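11/11/18

# Notes from the Purves Robotics Club: The Sorting Project

It has been some time since the club last reported on its work, and several families have written to ask how the autumn project is coming along. I am pleased to give a fuller account here. As faculty advisor I try to leave the technical decisions to the students, so what follows is largely a record of what they chose to do.

The project is called Stirkik. The name was put forward by the students and adopted by a show of hands, and I have not been given an explanation of it. Its purpose is to teach a pair of robot arms to tidy a tabletop, beginning with markers and moving on to less regular objects as the students gain experience. The work will be entered in the student division of the Nosby Challenge, which takes place in April.

## Why Markers

The rules of the Challenge ask each team to choose an everyday object and to show that it can be picked up and handled reliably. Rory Crichton, who leads the programming group this year, argued for markers at our first meeting. They are inexpensive and safe, and they come in enough sizes and colors to make the task interesting. A marker also rolls, and two or three lying across one another are a good deal harder to separate than one lying alone.

The students began with single markers placed in fixed positions and then went on to small piles.
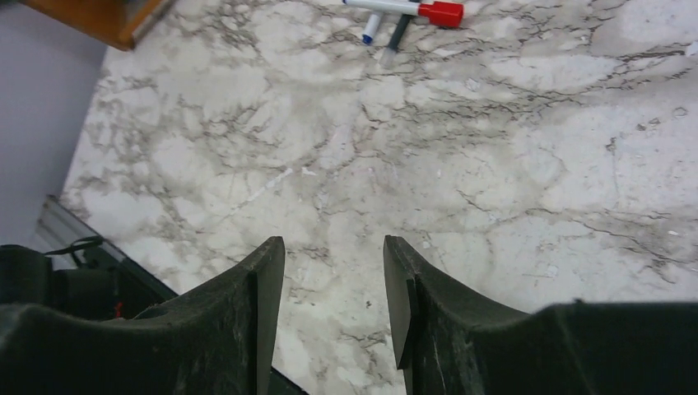
Progress on the piles has been slower than the team had hoped. In the first full round of 100 attempts, the students required the gripper to close on one marker, lift it clear of the others, and hold it for 3 seconds. A marker that slipped during the hold was recorded as a failure, even if it had been lifted cleanly. Some members felt this was too strict. After a lengthy discussion the rule was kept, and I believe it was the right decision, for the judges in April are not likely to be more generous.

Much of the difficulty lies in the approach. If the fingers come down across the barrel, the grip is usually sound. If they come down along it, the marker tends to turn and push its neighbors out of place. The programming group is now working on the angle of the wrist before the fingers close, and has set itself a target of 90 successful lifts out of 100 before the winter break.

## Record Keeping

Marion Rutherford has taken charge of the log, and I would like to thank her for the care she has brought to it. Every attempt is entered on the day it is made, with the starting arrangement, the result, and a short remark. As of this writing the log holds 1,287 entries. Students who join the project later in the year will be asked to read a portion of it before they run the arms.

The remarks have proved more useful than the results alone. It was by reading back through them that Marion found a large share of the failures were recorded late in each session, when the operators were tired and arrangements were being set out in a hurry. Sessions have been shortened as a result, and two students now check each arrangement against the written plan before an attempt begins.

## Working with Two Arms

The second part of the project calls for both arms to work together. One arm is to pick up an object and pass it to the other, which then puts it away. The students have started by practicing the meeting point over the middle of the table, with nothing held in either gripper. This is slow and careful work. Each arm must arrive at its place without touching the other, and the fingers must be level with one another before any handoff can be tried.

We have asked that one student keep a hand near the stop switch whenever both arms are powered, and that all others stand back from the table. I am glad to say that this has become a habit and that reminders are seldom needed.

The wooden rack will come into use once the handoff is dependable. The students would like to vary what is kept in it, so that the program does not come to rely on one fixed arrangement.

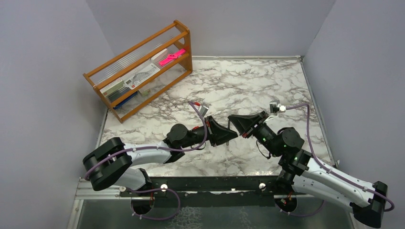

## Dates and Requests

The club will continue to meet after classes through the end of the term. Members who cannot attend a session should let Marion know in advance so that the operating schedule can be adjusted.

Parts for the spring have been ordered from Bakeo and should arrive before the break. Families who wish to donate markers are welcome to do so — dried-out ones are perfectly acceptable, provided they still have their caps. They may be left at the front office in a bag labeled for the club.

Permission forms for the April trip will be sent home with students early in the new year. Please return them promptly, as the organizers require a final list of names from each school well before the event.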